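Norkport Neighbors > Town Business > Doors at the public library, again

evanthia_v
So the library is going to lock the front doors at 5 on weekdays. We pay for a building with two floors of books and we get to visit it on our lunch breaks, provided we work next door to it, which I don't. The notice was taped up next to the bake sale flyer. The bake sale got the bigger font.

tsotomayor
I read the notice too. It says 5 on every weekday except Wednesday, when they stay open late for the genealogy people. I have nothing against the dead but they do seem to get the best hours.
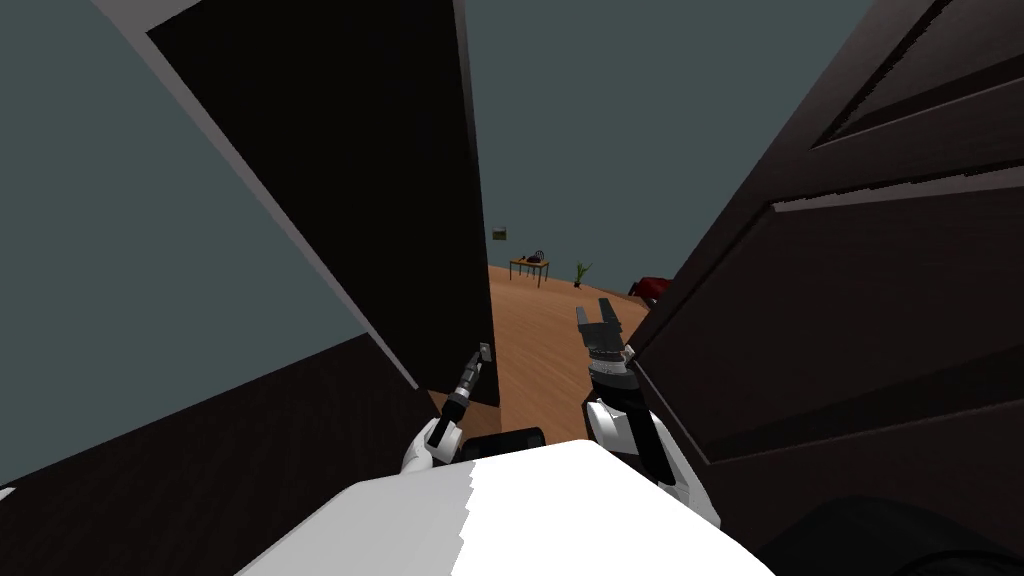
Kamran Sandhu
Wednesday has always been the late night, Telmo. It was the late night when the place was still on Perron Street and smelled like soup. My complaint is with closing the reading room at noon on Saturday. That's when my kids go.

evanthia_v
Your kids go for the vending machine, Kamran. I've met them.

Kamran Sandhu
They read while they eat.

grigoris_k
Unpopular opinion coming. I've been in there at 6:30 on a Monday and it was me, one librarian and a man asleep on the large print westerns. You can't heat a whole building for me and a nap. If the choice is short hours or no new books, I'll take short hours and leave work early like I do for everything else.

evanthia_v
You're retired.

grigoris_k
That's how I manage it.

tsotomayor
What bugs me is that nobody asked. In Adolton they mailed out a card, you ticked the evenings you wanted, and they kept the two that won. My sister lives there and has been smug over it since May.
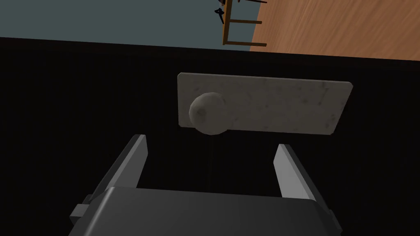 She also gets to keep a book for five weeks. We get two, and a phone call from a recording that sounds disappointed in me personally. I still owe for a cookbook I returned through the slot with a witness present.

Themis S.
Adolton charges 34 dollars a year for a card if you live outside the line. Ask your sister to put that on her mailer. And Grigoris is wrong about Mondays. The chess kids are there until 7, they're just quiet.

grigoris_k
If they're that quiet they can play at my house.

Themis S.
Careful, I'll tell them. There are a lot of them and they eat.

Anyway, the town put something up. Pasting it so people quit arguing from memory.

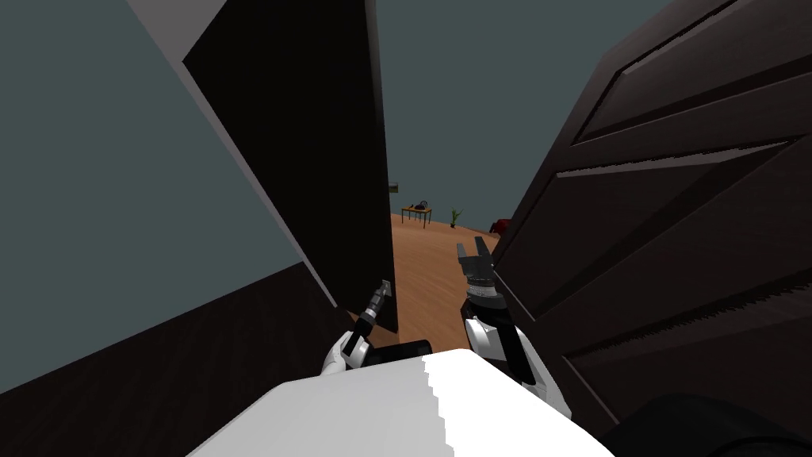

NORKPORT, May
The Town Library will accept written comments on the proposed hours through the end of the month. Comments may be left at the front desk or in the book return. Comments are limited to one page. Residents who have already commented by telephone are asked to do so again in writing.

evanthia_v
One page. Fine, I'll write small.

Kamran Sandhu
Put in Saturdays for me?

evanthia_v
Write your own, Kamran. You can do it by the vending machine.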